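The Long Floor at Clerkgate: an interview with Brenda Cáceres
Sunday, November 16, 2025
By Luana Guerra

The second floor of the Clerkgate building at Hidbridge was handed over to its occupants in October of last year, after a refit that removed most of the internal walls and brought laboratory and office staff into one open room. It covers 1168 square metres and is used on an ordinary weekday by up to 100 people. Brenda Cáceres, Head of Accommodation, was responsible for the brief, for the choice of furniture and for the rules of use that were issued when the floor opened. She agreed to discuss the first year of occupation, and was joined for part of the conversation by Horacio Toledo, who oversees furniture and fittings across the site.

Ms Cáceres began by describing the previous arrangement. The floor had been divided into small rooms on either side of a corridor, each with its own door, its own cupboards and, in her words, "its own idea of what a bench was for". Equipment was bought twice. Tables were built up against walls, so that only one side of them could be used, and people who needed to work together at the same surface generally went elsewhere.

"We asked every group what they were short of," she said. "I had expected them to say storage. What they said was a table they could stand all the way round. Several of them drew it for us."

The design was prepared by Arnis, the practice which had already worked on the ground floor. Its first proposal placed rectangular benches in rows throughout. This was amended after consultation, and the rows of desks and shelving were kept to one side, with counters and cabinets running along the far end and larger, freestanding tables set between the columns. The columns themselves could not be moved. Ms Cáceres acknowledged that they had caused some difficulty at the drawing stage.

"There was a version in which they were boxed in and used for notices," she said. "I am glad we did not proceed with that. Painted white, they are simply part of the room, and people use them to give directions. One is told that something is by the second column."

The ceiling attracted more comment than any other part of the scheme. It is black, with long curved strips of white light and small round fittings between them. Some members of staff were concerned that a dark ceiling would make the floor gloomy. Ms Cáceres said that she had shared the concern until she saw a trial section lit in the evening. The pale floor furniture returns a good deal of the light, and complaints since opening have related to brightness at the desks nearest the strips. Two of the fittings have been dimmed as a result.

The tables were supplied by Solheim. They are white, with a curved edge, and the larger model measures 2000 millimetres at its widest point. The curve was a matter of some debate. A straight edge is cheaper and can be pushed against another straight edge, and the finance office asked for a written case before it would approve the order.

"The case was that we did not want them pushed together," Ms Cáceres said. "If you give people straight tables they will make a wall out of them within the month. I have seen it done in three buildings. With a curve, each table stays by itself, and you can walk past it carrying something without catching your hip on a corner."

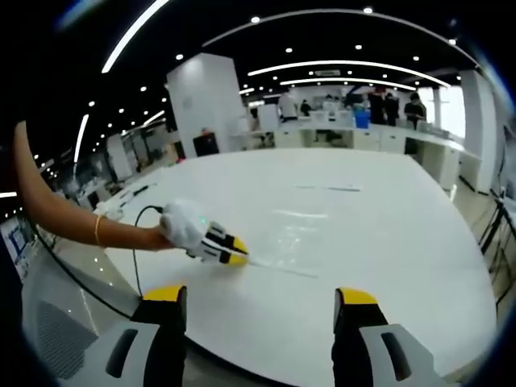
Care of the white surfaces

The choice of white was also questioned. Mr Toledo, who joined the conversation at this point, said that he had argued for grey.

"I lost, and I have come round to it in part," he said. "Grey hides things. On the white tops you can see a pen mark, and you can see most spills if the light is right. Clear liquid is the difficult one, as it would be on any colour. You find it with your sleeve."

Spills form the longest section of the rules of use. The person working at the table is expected to wipe it down, whether or not the spill was theirs, and cloths are kept at the counters for the purpose. Mr Toledo said that this had been followed well on the whole. His department had allowed 20 minutes at the end of each day for a full wipe of the shared tables, and the time has proved sufficient except during project weeks, when small belongings tend to be left out overnight.

"Pens, mostly," he said. "Pens, caps from pens, the backs of labels. We put them in a tray at the end counter and they are claimed or they are not. I do not think we have bought a pen for the stationery cupboard since the spring."

Cables were described by both as a continuing problem. The large tables have no sockets of their own, a decision taken to keep the tops clear and the undersides easy to clean. Power and data therefore arrive from the side, and a lead crossing the tabletop is a common sight. Ms Cáceres said that she would reconsider the decision if the floor were fitted out again.

"We were thinking about how the tables would look with nothing on them. They very seldom have nothing on them. A single outlet under the rim would have served people better, and I have asked Arnis to price it for two of the tables."

Seating and standing

The tables were intended for work done standing up, with chairs brought over as required. In practice the chairs have stayed. Mr Toledo's team returned them to the desks each evening for the first few weeks and then stopped, having found them back at the tables by mid-morning. The chairs are light enough to be moved with one hand, and no one has asked for more of them.

Ms Cáceres did not regard this as a failure of the layout. She noted that the counters at the far end had taken over some of the standing work, and that people gathered there in small groups to talk at points in the day when the tables were busy. The cabinets beneath the counters were meant for shared consumables. They are now full, and a review of their contents will be held before any further storage is considered.

Noise and neighbours

A survey of occupants was carried out in the summer by Celeste Benítez, of the staff experience office. It found that the open floor was well liked for its light and for the ease of finding colleagues, and less well liked for telephone calls. Respondents at the desks nearest the freestanding tables reported being interrupted more often than they had been in the old rooms, although several added that the interruptions were useful.

"I took that as fair," Ms Cáceres said. "We put the tables where the paths cross. If you sit beside one, people will ask you where the tape is."

She confirmed that no screens would be installed. A small number of desks will be moved towards the shelving instead, where it is quieter, and will be offered first to those who raised the matter in the survey. Maximiliano Medina, who manages desk allocation for the building, will write to the groups concerned.

The second year

Asked what she would advise another department planning a similar floor, Ms Cáceres said that the order of decisions mattered a great deal. At Clerkgate the tables were chosen before the lighting was fixed, and this allowed the strips to be set out with the working surfaces in mind. On the ground floor it had been done the other way about, and lamps had to be bought afterwards.

Mr Toledo asked that a note be added on repairs. The table tops can be replaced singly, and one has already been exchanged after a deep scratch near the edge. The old top is in the basement store and may be collected by any group with a use for it, on application to his office.

Accommodation Services, Clerkgate, Hidbridge | Contact the office | © 2025 Accommodation Services. All rights reserved. | Back to top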